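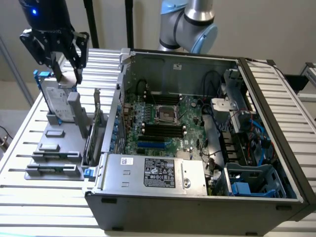 Atia Bench Cell

The Atia Bench Cell is a robotic work cell for the assembly and disassembly of computer servers, sold as a complete kit by the automation firm Lorente. It is intended for repair depots, refurbishing shops and technical colleges that handle tower servers in small and mixed batches. The product is offered in two versions, named Vusstead and Stendale after the firm's two workshops, and may be bought outright or leased with a service plan.

Overview

The cell places parts into, and takes parts out of, a server case laid on its side with the panel removed. Parts waiting to be fitted are held in a gray fixture tray next to the case. A hard disk drive in its blue carrier stands upright in the tray, where the two fingers of the gripper can close on it from above. Expansion cards are also kept upright. Low slotted blocks along the front of the tray are used for smaller items.

Lorente describes the cell as a tool for shops in which the same server model may appear on Monday's bench and not again for a month. For this reason the tray can be lifted out and replaced with another, and each tray has its own stored set of positions. The case is located on a slotted aluminum table, and stops may be moved along the slots to suit a different chassis.

Versions

The Vusstead version has one arm and one parallel gripper. It is the less costly of the two and is the version most often leased to colleges. The Stendale version adds a second arm, which can hold a cable or lever aside while the first arm works. Both versions use the same table, trays and control software, and a Vusstead cell can be upgraded at the customer's site.

Each version is supplied with the table, two fixture trays, a gripper with a status light on the wrist, a control cabinet and a set of spare finger pads. Server cases and components are not included.

Operation

A job is entered as a list of parts and target locations. The operator teaches each location once by guiding the arm by hand and confirming the position on a tablet. The cell then runs the list in order. If the gripper meets more force than expected, the arm stops and the operator is asked to inspect the part before work continues.

The makers recommend that drives, expansion cards and power supplies be assigned to the cell, and that processors be seated by hand. Cable routing is also left to the operator in the Vusstead version. A loose cable lying across a drive bay is listed in the manual as the most common cause of a halted job.

Service and Maintenance

The standard service plan covers one visit for every 2000 hours of operation. Finger pads are replaced at 3000 hours, or sooner if a part is seen to slip. The manual asks for the table slots to be brushed clean at the end of each shift and for the trays to be checked for chips and worn edges.

Training is given at the customer's site over a single working day. A shorter refresher lasting 60 minutes is available by video call. Lowri Gethin, head of customer training at Lorente, wrote the current operator's manual, which was issued in April and replaces an earlier loose-leaf edition.

Reception

Early users have praised the tray system and the short time needed to change from one job to another. Criticism has centered on the price of extra trays, the length of the parts list that must be entered for a full rebuild, and the lack of a tray for rack-mounted servers. Lorente has stated that a rack tray is in preparation but has given no date for its release. Spare parts are ordered under catalog number 3556.

Print this article
E-mail this article

Reader comments (3)

depot_dan: We lease the Vusstead. Fine on drives. Teaching the power supply position took us most of a Saturday, so budget for that.

M. K.: Does the upgrade to two arms need a new control cabinet? The article doesn't say.

benchside: @M. K. Ours kept the same cabinet, but they swapped a board inside it.

Related articles

Fixture tray
Parallel gripper
Server refurbishing
Hand-guided teaching
Lorente (company)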